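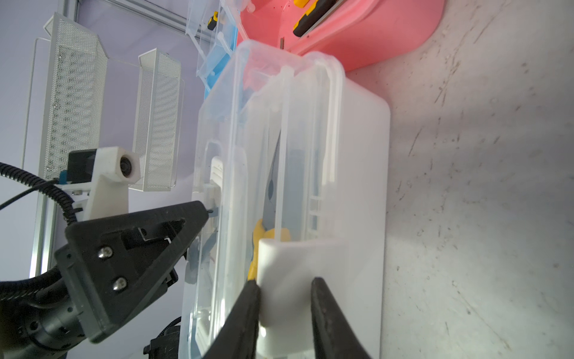
Tool storage at Erville: a clear box with a white latching lid, tools inside.

Tool Storage Project, Erville - progress report to Prundale
24/08/2021
Prepared by Aniela Wilczyńska

The July report said sorting would be finished by now. It isn't. We have 239 tools boxed and listed, and the shared drawers at Corside still hold a mix of hand tools and spare parts that I would not want to put a number on.

Spending to date is $1129 against a budget of $1000. The overrun went on boxes. Cyprian Baran argued for clear plastic with latching lids on the grounds that people would see what was inside and stop opening everything. I remain unconvinced. The walls are translucent at best, and when a box has been laid on its side a yellow handle could belong to pliers or a screwdriver. Dark tools are worse. Labels were in the original plan and I have asked for them again.

The white mesh baskets on the wall have had more use than the boxes so far, mostly for things people want back the same day. They cost very little. If more money is available I would put it there first.

Cyprian expects the boxes to cut search time once everyone is used to them. He may be right, but we took no measurements before the change, so any saving we claim will be a guess. The Lis workshop has agreed to keep a log for 90 days before it gets any boxes.

Still open: labels, the Corside drawers, and a decision on whether to order more lids.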